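Weekend kitchen help wanted – Dawber Street Café
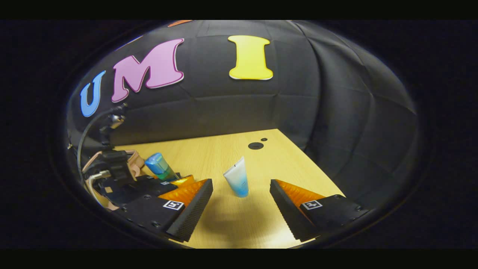

Light wood tabletop, Dawber Street.

We need one person, maybe two, for the kitchen and a bit of front of house. Start October, sooner if you can.

Hours: weekends, 8am till 4ish, plus odd evenings when we have a booking in. Room seats 50 when full and it does get full.

What you'd be doing – breakfasts, sandwiches, soup prep, pots, clearing tables, taking in the bread order. Some baking if you're any good at it (Declan will teach you the scones, he's fussy).

You need:
food hygeine level 2, or willing to do it in your first month, we pay
ok with early starts
can lift a sack of spuds
no barista experience needed, Cesar does the coffee

Pay monthly, tips shared out equally, free lunch on shift. 40 minutes break, paid. Parking round the back is tight so bus is better, stop is right outside.

To apply drop a note in to Tracey Rudd or Declan Sugden at the counter. No CV neccessary, just say where you've worked and when you're free. Trial shift is paid. Please not between 12 and 2.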